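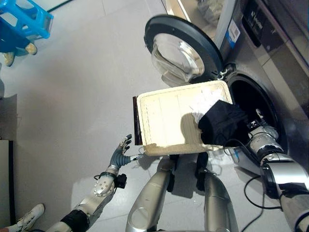 Capítulo 7
La pista y el lector

En los capítulos anteriores se estudió quién cuenta la historia en una novela policíaca y desde dónde la cuenta. Toca ahora examinar lo que el narrador deja ver. Llamaremos pista a todo dato presente en el texto que, leído de cierta manera, permite deducir una parte de la solución antes de que el detective la exponga.

Una pista tiene dos lecturas. La primera es la que hace casi todo el mundo al pasar la página; la segunda solo se impone al final. En Los inviernos de Clorkthorpe, novela que usaremos a lo largo del capítulo, el farmacéutico Kimeck comenta que el tren de Pretorius llegó con retraso el viernes. La frase parece una queja y pasa inadvertida entre otras sobre el frío y el precio del carbón.
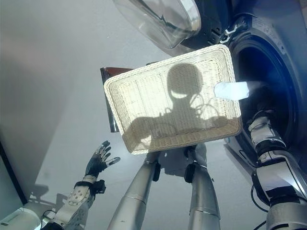 Unas 200 páginas después sabemos que aquel viernes no circularon trenes, y la queja se convierte en la prueba de que Kimeck miente. El autor no ha ocultado nada. Ha colocado el dato en una conversación aburrida, en boca de un personaje secundario y lejos del crimen.

Conviene distinguir la pista de la pista falsa. Esta última también figura en el texto y también invita a deducir, pero conduce a una conclusión equivocada. Para que sea legítima debe tener al final una explicación propia: el guante hallado en el jardín era del médico, que visitaba la casa por otro motivo. 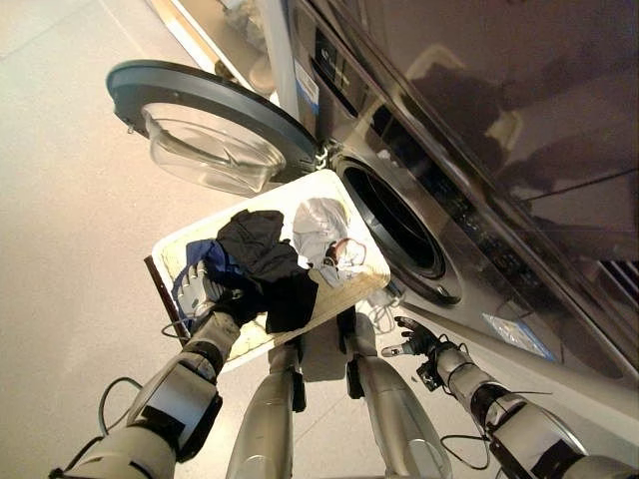
Una lectora del borrador de este manual objetó que la distinción le parecía demasiado limpia, porque en muchas novelas el mismo objeto engaña primero y aclara después. La objeción es correcta, y en el apartado 7.3 se tratan esos casos mixtos.

Queda la cuestión de la cantidad. Un relato breve se sostiene con dos o tres pistas. La edición de Jultlow de Los inviernos de Clorkthorpe señala 19 en su apéndice, aunque varias repiten la misma información. Antes de seguir, relea el capítulo segundo de la novela y subraye las frases que podrían suprimirse sin que la escena perdiera sentido. Guarde la lista para el ejercicio 4.
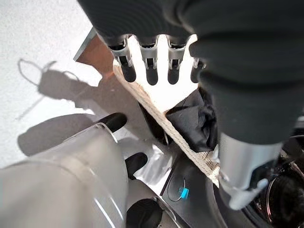

Dela Aryee

7.1 Dónde se esconde un dato

El lugar más habitual es la enumeración. Si un inspector anota lo que hay sobre un escritorio, el lector suele retener el primer elemento y el último. Los del centro se leen deprisa.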